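Manipulation Club Forum > Fall Project > Table Clearing Task

Thread: Bag grasps, finger pads and demo protocol

guvo_rig
Posting the state of the table clearing project before Wednesday so people can object here and save the meeting time. We have 29 usable demos. The task as written in September is: plates stacked, tray left in place, plastic bag moved off the table. Stacking segments replay fine. Bag segments do not. The policy closes at the right height and then drifts left, and I think the labels are the cause.
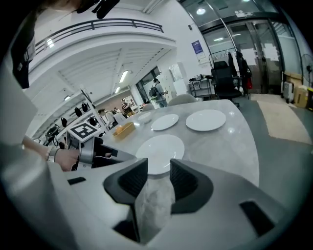 Toda's argument at the last meeting was that we should drop the bag and keep only rigid objects. I disagree. With the bag clamped between the two pads like this, the grasp point is easy to mark by hand, and the plates on the table behind it are still in view for context. What we lack is a consistent rule for when a grasp counts as closed. I have been using finger width. Two other people have been using the first frame where the bag stops moving. Those give different labels.

toda
I said drop it for the first submission, not forever. Thin film has no useful closed width. The pads read as almost touching whether the bag is there or not, so your threshold is measuring noise. Rigid objects first, then bags as a separate task with its own labels.

b_masanja
Bakari here, I did the label pass. Toda is right about width. On 14 of the demos I could not tell a bag grasp from an empty close using width alone, and I had to go to the video. That is slow but it works. I would keep the bag and label from video only.

istska
How long does the video pass take?

b_masanja
2 hours for the full set, if the timestamps line up. They did not line up on the first batch, so longer.

costello_k
Different question. Are both operators starting from the same pose? I replayed the early set and the approach angles are all over the place. If the drift is always to the left, that could be an operator habit and have nothing to do with labels.

guvo_rig
Not enforced. It is in the protocol draft as "start from a comfortable position" -- my wording, and it should go.

toda
Agree with costello. Fix the start pose before anyone relabels anything. Also mark rejected demos in the log. Deleting them makes the numbering useless.

guvo_rig
Fine. Revised protocol below. Comment by line number.

1. Set the marker before the first demo of each session and do not touch it until the session ends.

2. Start with the fingers open and the table in view. Hold still until the recorder shows 800 ms of stable pose, then move.

3. For tray demos, leave the fingers open over the marble and get the tray with the round orange object in view past them before the approach begins.

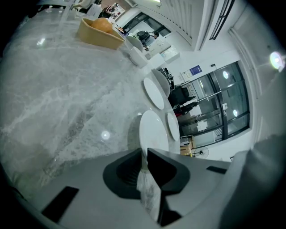
4. Close once. If the grasp slips, finish the motion, open, and log the demo as rejected. No second close inside the same recording.

5. Label grasp close from video for the bag and from finger width for everything else.

istska
Line 4 throws away recovery behavior. If every kept demo is a clean single close, the policy never sees what to do after a miss. I would record slips under a separate tag.

costello_k
Recovery data is worth having, but not with this few demos. Tag them, leave them out of the first training run.

toda
Line 5 mixes two label sources in one dataset. I still don't like it.

b_masanja
I can do video for all of it and store width as an extra column. Then you can compare.

toda
That works for me.

guvo_rig
Changing 4 to "log as slip" and 5 to video for all objects. Start pose needs a number and I don't have one. costello, can you pull the median from the good replays?

costello_k
Yes, after lab.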